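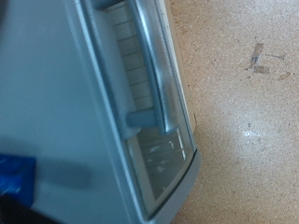 Went to Nuston on Thursday to see the big altarpiece everyone has been going on about since the cleaning. I have some doubts, so bear with me. I'd spent the train ride with the catalogue, where the panel's background is called "a silver of unearthly radiance". It's grey. It's a nice grey, cool and a bit washed out, going darker and bluer towards the bottom corner, exactly like the side of a small silvery cabinet. I like it a lot. I just don't think radiance comes into it.

The painting hangs in the side chapel at St Bride's, Flircombe Street, in case you're planning a trip. Open till 6. You put 50p in the box and the lights come on for what feels like no time at all. Bring coins, the sacristy won't change a note.

Now the attribution. The label says "Master of the Grindbridge Panels", full stop, no question mark. Last time I went it said "circle of". What changed? A cleaning takes off varnish. It doesn't bring a name up with it.

The case seems to rest on the hands. Long fingers, thumb tucked under, same as the two panels at Grindbridge. Fine, but go and look at any workshop in that region and half the saints have their thumbs tucked under. It was a pattern. Apprentices copied it off a sheet.

Bo-ram Shim's essay in the catalogue is the only one worth your time, by the way. She goes through the drapery fold by fold and ends up saying she can't rule the Master in or out. Two pages later the director's foreword thanks her for "confirming" it. I read both twice to make sure I wasn't being unfair.

Somebody will ask about the underdrawing. Yes, there is one, and yes, they've printed it, at the size of a playing card. You can make out that the donor's head was moved to the left. Painters moved heads all the time.

What I did enjoy – and I went in grumpy – was the bottom strip. 8 little scenes, most of them too low for anyone standing up, so I sat on the floor. There's a dog stealing a fish in one and a man asleep through a miracle in another. Whoever painted those was having a far better day than whoever did the Virgin's face, which is as stiff as a plate.

And that's my other problem. Two hands at least, to my eye. The label gives you one. If the strip is by the Master then who did the top? If the top is by the Master I'd rather have the other fellow.

Catalogue number 512 if you want to look it up in the Noh photo archive, where there's an old black and white from before the cleaning. Compare the sleeve on the right-hand angel. The old photo has a clear line of stitching along the cuff. I couldn't find it in the chapel, and I put in three lots of coins trying.

Might be the light. Might be my eyes. I've written to ask and will post the reply if I get one.

Postcards are a rip-off and they've cropped out the dog.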